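Workshop tips from the Prultham robot club
Mar 11, 2023

We are a student club and we meet in the old drawing room of the school. In February we started to prepare for the Grusum cup, where a robot arm must do small household jobs on a table. These tips are what we wrote on the wall during the first weeks. Maybe they help other clubs, or parents who must give a kitchen table for this hobby.

Clear the table first. Take away cups, phones and loose screws, and leave only the things for the exercise. A plain white top is good, as the shadows are soft and the edges of objects are easy to find.

Fix the positions with small pieces of masking tape. Write a number on the tape with pencil. When you change the exercise, peel the tape slowly and wipe the glue with a little cooking oil on a cloth, then with soapy water. Do not use nail polish remover on painted tops.

Choose things with different shapes. A water bottle is tall and slippery, a push button is low and wide. We like the big novelty buttons, like the blue one with "SORRY!" on the cap. Pressing needs another movement than grasping, so practise the two separately before you join them in one program.
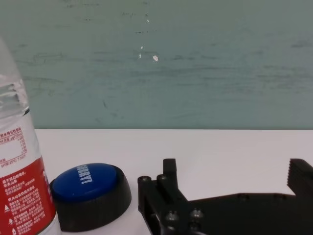
How long should one practice round be?
We take 36 minutes, and after this the next pair comes to the table. With longer rounds the pairs become tired and stop writing their notes.

Keep the notebook next to the keyboard — not in the bag. Every try gets one line: the object, the start position, what went wrong. Our team Kamel has 332 lines now, and the old ones are still useful when a gripper misses in the same way again.

Check the bolts of the gripper before each meeting. We lost nearly 13 tries in one afternoon to a loose finger. Use the correct hex key and turn gently, the heads become round very fast.

For dust in the joints, a soft paintbrush is enough. Never blow with the mouth, there is always some moisture.

Crumbs are the worst, so eat in the corridor.

Store the cables in paper rolls from the kitchen, one cable in each roll, with the name on the outside. Two rolls fit side by side in a shoe box. The students of Prenonia showed us this when they visited, and we still use the same box.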